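Search docs
Home Datasets Guides Changelog Contact

# Resteo: desk leftovers card

Resteo is a set of short notes and labels on what people leave on shared desks after a snack.

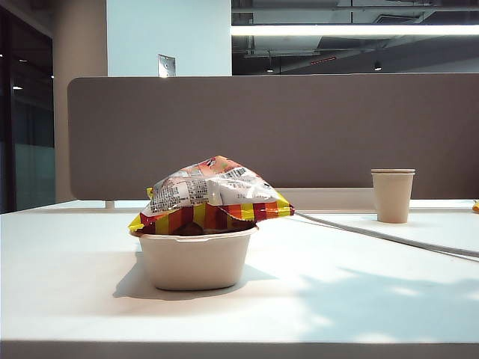

## What an entry covers

One entry is one desk at one moment. For an entry like this one the labels are:

- bowl, paper, beige, round
- snack bag, crumpled, lying over the bowl
- contents, dark brown, mostly hidden
- cup, paper, beige, near the divider
- cable, thin, gray

Contents stay "unknown" unless they can be told apart by eye. Early drafts had guesses like "cookies" and "nuts" all over the food column, and we don't trust any of them. If you still have a copy of that column, drop it.

## Size

There are 72 entries from 2 offices, Plumeck and Cabello. Of these, 18 carry the label "wrapper over container". That is too few to say anything about habits, whatever the Drurkis summary slide claims.

## Things to doubt

**"Trash" is an opinion.** A bag on top of a bowl may be a lid, or somebody on the way to the bin. We had 2 labelers and they disagreed on this more than on anything else. The field `is_trash` is kept for old scripts — I would not build on it.

**"Empty" is mostly a guess.** A cup seen from the side tells you little about what is in it. Use `looks_empty` and read it literally.

**Materials.** "Paper" means it looks like paper. Linings and coatings were never checked, so please don't use the set to sort recycling from compost.

**Brands.** Not labeled. Stripes and colors on a wrapper go in `notes`, if anyone bothered to write them down. Cabello entries are thin here.

## Fields

`entry_id`, `office`, `items`, `covering`, `looks_empty`, `is_trash`, `notes`

`covering` lists the top item first, so a bag over a bowl is `bag>bowl`. A few Plumeck rows still have it backwards.

## Changes

Merged "dish" into "bowl". Cables are now listed even when they have nothing to do with the food.

Last updated: September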